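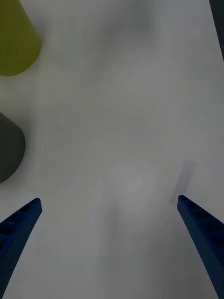

Varkel Two-Finger Gripper – Demo Kit

We carry the Varkel as a full kit: gripper, wrist camera, mounting plate and a spare pair of ribbed fingers. I'd read the spec sheet plenty of times before we listed it, but I wanted to see one work, so in February 2022 I drove over to the open day at Ornomia's shop in Bedgate and pretty much camped out at the pick-and-place table (sorry to everyone stuck behind me!).

The wrist view was up on a monitor the whole time, and I loved that. You get both navy fingers and the white tabletop between them, so you can follow what the arm is lining up on. They let visitors move the parts wherever they liked between runs. I kept shoving mine way over to the left to be difficult – it took a slower path but it went and got them.

Swapping the fingers took the tech 2 minutes with one hex key. I had a go and needed 6. The blunt tips are good on cups and chunky round things. For thin flat stuff like cards or washers, get the narrow tips, sold separately.

In the kit
Gripper body with fingers fitted
Wrist camera and 15-foot cable
Mounting plate and screws
Spare fingers, one pair

The Fitzgerald controller fits straight on with no adapter. Older controllers need the 40-pin breakout board, so check yours before ordering.

We're running our own demo table in April, same setup, and you're welcome to bring your own parts to try. Email the store and I'll put you on the list.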